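Blog > Household > Packing

Reading time: 5 min

We use cookies to remember your preferences and to count visits. Accept | Manage

Packing a paper gift bag so the bottom holds

A paper gift bag is a weak container with a good-looking outside. I have packed a lot of them over the past few years, mostly snack bags for relatives and for the neighbors on our landing in Lorkisthorpe, and most of my early ones failed in one of two ways. Either the bottom panel let go on the stairs, or the bag leaned over on the table and dumped its top layer.

The method I use now is dull and works well enough that I wrote it down.

The bag

Start by looking at the bottom. Cheap bags have a single fold with a line of glue along it. Better ones have a separate card laid loose inside, which spreads the load out to the side folds. If the card is missing, cut one from a cereal box. It should be a few millimeters short of the inside dimensions in both directions. A card cut to the exact size will bow upward in the middle, and then everything on top of it rocks.

Next, the handles. Twisted paper handles glued to an inner strip are stronger than they look. Cord handles threaded through punched holes are fine if the top edge is folded over and doubled. Where the top edge is a single layer, the holes tear, and I carry the bag from underneath.

I buy mine in packs of 14 from Haslam, a stationery shop that also does picture frames. Their medium size is the one I use. The small one is too narrow for most snack packages to go in flat, and the large one needs so much filling that it stops being a gift and becomes groceries.

Opening it

A new bag has been pressed flat for months. Open it fully, put a hand inside, and push each bottom corner out with a fingertip. Then run a thumbnail down the four vertical creases. Skip this and the side gussets fold back in as soon as you let go, and every item you lower into the bag catches on them.

The bag should stand unsupported before anything goes in. If it leans when empty it will lean when full.

Order of loading

Dense things first: jars, tins, boxed tea, bars of chocolate. They go flat on the card with the heaviest near the center. I keep the weight under the limit the handles can take, which I test by lifting the bag an inch off the table after the first layer and holding it there. If the bottom panel bulges, something comes out.

Boxes go in second, upright and against the sides. They act as walls. Two boxes on opposite sides will keep the middle of the bag open for the soft items.

Soft packages go last. Chip bags and puffed snacks are mostly gas, and they behave like small pillows. They should never be pushed down. Lower them by the sealed edge at the top and let them find their own level. A package that sticks up past the rim is fine, and I prefer it. It shows what is in there, and the person receiving it can pull it out without digging.

The direction of the package matters more than I expected. Turned so that its wide face is parallel to the wide face of the bag, it slides in. Turned the other way it presses on both gussets, and the bag goes from a rectangle to a sort of barrel.

Loose items, such as wrapped candies, get their own plastic bag before they go in. I used to pour them straight in to fill the gaps. They do fill the gaps, and they also migrate under the card, and I have had a bag come back to me with 8 hard candies flattened into the bottom fold. A thin plastic bag with the air squeezed out takes up the same space and stays where it was put.

Holding the bag while you load it

Loading is a two-handed job, one hand for the item and one for the bag. The usual mistake is to hold the bag by the rim. The rim is the most flexible part, so pulling on it closes the opening on the far side. 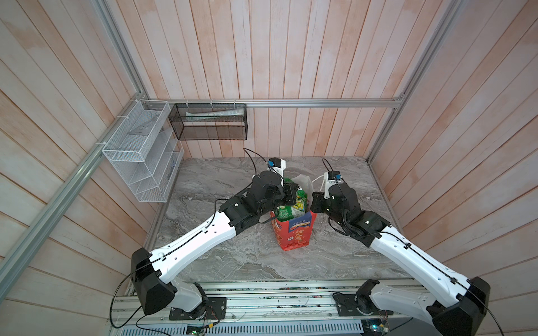

Brace it lower down. A flat palm against the side, at mid-height, does more than a grip on the edge, and it leaves the opening alone. Press only hard enough to stop the bag sliding. On a smooth tabletop an empty paper bag moves very easily, and a damp cloth under it helps – wrung out well, or the bottom panel softens.

When the last package is in, let go with both hands and wait a few seconds. The contents settle a little. If the bag starts to tip, the fix is nearly always in the bottom layer, and moving the soft things around on top only hides it until you reach the car.

Tissue paper

I stopped using it. It fills the space above the contents, which a tall package does anyway, and it covers the print on the inside of the rim where the bag has any. If you want it, one sheet pinched in the middle and pushed down at the back is enough.

Transport

On the floor of the car, behind the passenger seat, never on the seat itself. For the drive to Butville, which takes us 46 minutes, I stand the bags in a shallow cardboard tray with the wide faces touching. They hold each other up. The end bags need something firm beside them, and a rolled towel does the job.

On the train to Fikness I carry one bag per hand at most, inside a cloth tote. The tote takes the weight and the handles of the paper bag do nothing until the front door.

Reuse

A bag loaded this way usually survives. Take the card out, press the gussets back in along the original creases, and store it flat under something heavy. I keep ours under the atlas. The red ones wear first at the corners, where the color rubs off and the white paper shows, and after three or four trips I use them for recycling.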